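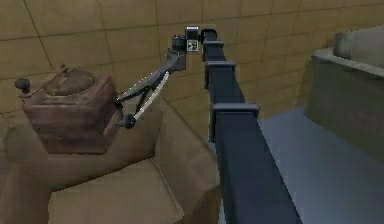
Open day at the Pronitz lab: who else went?
16 replies

marlowe_k
I finally made it out in September, and what a nice afternoon! They had the simulator up on a big screen, with the arm going for an old hand-crank coffee grinder sitting on a sofa of all places (my grandmother had one a lot like it, so I was sold right away). Sum-yee Liu ran the demo and let the kids pick which object came next.
Share · 4 comments

tinbucket
Glad you enjoyed it, but I drove 69 miles and was hoping for more real hardware. A simulated sofa doesn't sag when you lean on it.

marlowe_k
Fair enough, though they did have the Sterkeck arm running in the back room after 3. Did you leave before that?

tinbucket
I did, darn it. The sign only mentioned the talk.

oriole55
I'm with tinbucket on the sim, a little. I asked Sum-yee how they set the grip on a wooden box like that grinder base and she said they try 25 starting positions before they change anything, which I found pretty reassuring. Lovely cookies too, and some 110 people in that hallway!
Share · 2 comments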